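Keeping eggs and produce in a wicker basket on the counter
Posted in September by tovent_kitchen

I have a gray speckled counter, a woven wicker basket and a dark tray with a lip. The basket is for eggs and potatoes and the tray is for apples. There is also one white plate that stays out between them. My questions are whether eggs and potatoes can share a basket, and whether the tray needs a liner. I bought the tray at Tisdale and the care label has come off, so I don't know if fruit marks it. The kitchen is small and the only cabinet near the stove is full of pans. 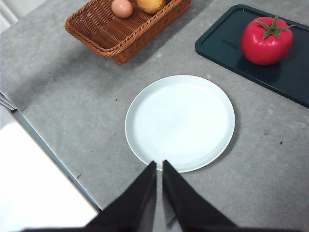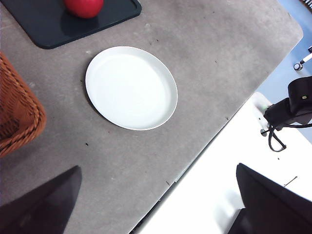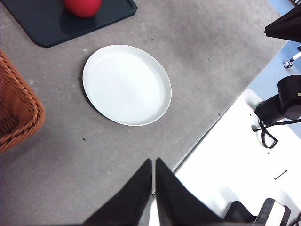 The plate, the basket and the tray on the gray top.

2 answers

Answer by Rurkoden281

It depends where you live and where the eggs come from. Store eggs in the US are washed and should go in the refrigerator. Don't leave them out for more than 2 hours. If yours are unwashed from a backyard flock, people do keep them on the counter, but use them in order and keep them out of the sun.

I would not put them in with potatoes either way. Potatoes carry dirt, and an egg can crack when you dig under it for something. Potatoes also want to be dark and cool. On a bright counter they turn green. Mine go in a paper bag on the floor of the hall closet, top folded over once. In a small kitchen the bottom of a coat closet works fine if it doesn't get warm.

Keep the apples away from the potatoes if you can. Ripe apples give off a gas that can affect how potatoes keep. The tray and the basket being side by side for a day or two is no big deal.

No liner needed on the tray. Wipe it when you change the fruit.

Answer by barbosa_st

I use a liner, just a folded dish towel. Apples bruise on a hard tray if you drop them in. For the basket, shake it out over the sink and go over the weave with a dry brush. Don't soak wicker. I soaked one and the rim came loose on one side, and I never got it to go back.

Can't help with the eggs, we buy the liquid kind.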